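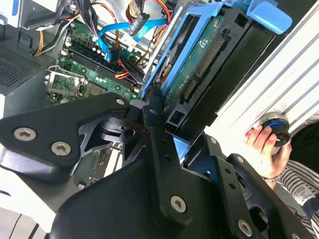

Myung-ja Ham read it on two bus rides and wrote to tell us she'd missed her stop both times, which she blames on chapter four.

The Slow Yes
A book about forgiving people who haven't asked
By Emerson Pimentel

Emerson Pimentel spent 26 years not speaking to his brother over a canoe. He had Scripture to back him up, or thought he did, and he'd underlined it.

The Slow Yes is his account of giving up the grudge, a little at a time and with plenty of complaining. You'll find prayers short enough to say in a parked car, a chapter on apologies that make things worse, and a frank look at Jonah, patron of everyone who'd like God to be a bit less merciful to certain parties.

Each chapter ends with questions for groups. Groups that are currently feuding may want to start with chapter two.

Paperback, 94 short readings
Publisher: Tremblay
Study guide by Isabelle Hiebert sold separately
Ships in March
Canoe not included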